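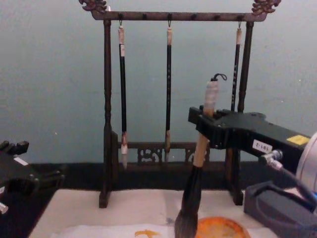
5/30/18
By Houshang Abbasi

I love our brush robot at Gitville, and I love it more for having stopped dead. Stroke 98, a joint fault, and the arm froze instead of guessing! Some visitors wanted an automatic restart. Please, no – a stuck arm should wait for a person, even if the ink dries and the colour is ruined.

Comments (2)

Furton6: Ours restarted itself. Goodbye, favourite brush.

Abugri: Agreed. See you in June!

© Gitville | Contact | Back to top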